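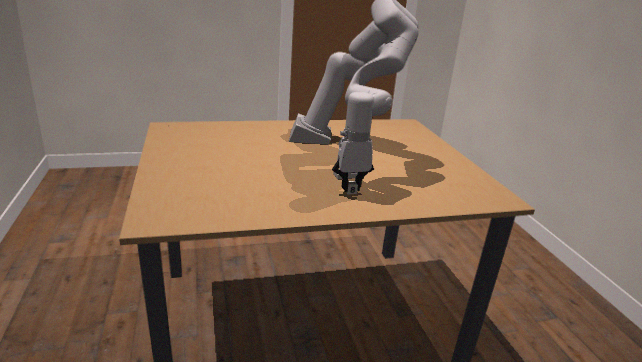
I ran my first proper 10K in June, in Skamville, and finished 132nd. I'd have told you then that I knew all about clean sport. Then I picked up a cold, took a couple of tablets from the kitchen drawer, and Kheri Mwakalinga, who coaches our lot at Ernness, nearly dropped her tea. "Did you read the packet?" Well, no! 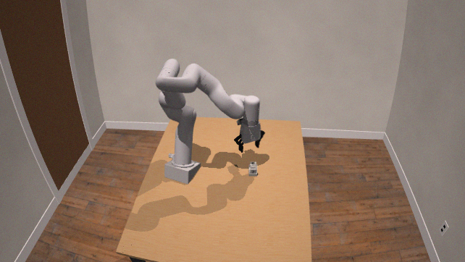
Club runners can be tested too, and most of us never give it a thought. Kheri now makes everyone bring their tubs and packets along before the season starts, and she checks each label with us. She likes a bare table for it, a plain wooden one with a warm honey colour like the one here, so nothing gets lost among the mugs. We got through 36 products last time and set 14 aside for more questions.

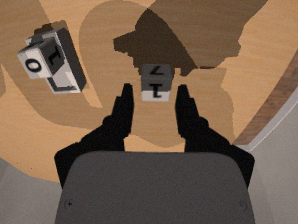
Henok Kahsay, our quickest miler, had brought a whole bag – gels, powders, something for his knees – and couldn't say where half of it had come from. He went home with a much lighter bag and a slightly red face. 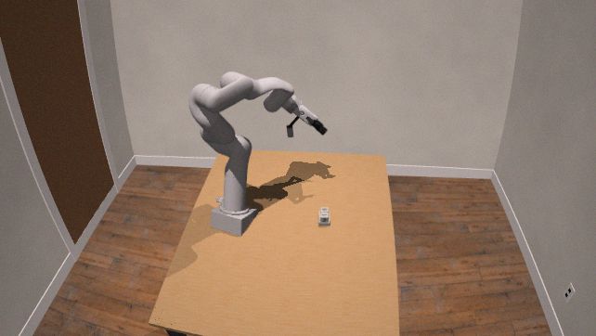 What I've changed is pretty dull. I keep every receipt, I write down the batch number, and I ask the pharmacist before I swallow anything new. It all happens in my spare room, which is small and bare, much like the room in the picture, only mine has running shoes drying all over the floor.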